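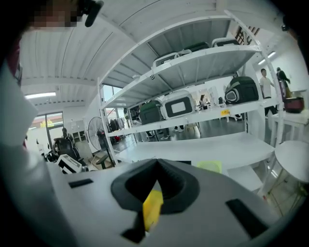 Statcombe Carriers

README

Short clips of pet carriers and bags being put on store shelving and taken off again. Version 4, released in September.

Contents: 230 clips, 67 of them involving a carrier with a door that has opinions. Soft-sided bags and hard shells are mixed on the same rack, as in any shop by closing time.

Labels: carrier, bag, basket, other. "Other" is doing a lot of work.

Known issues: dark green bags get confused with each other, mostly by us.

No pets included. Contact: Cristóbal Ibarra, Trekik.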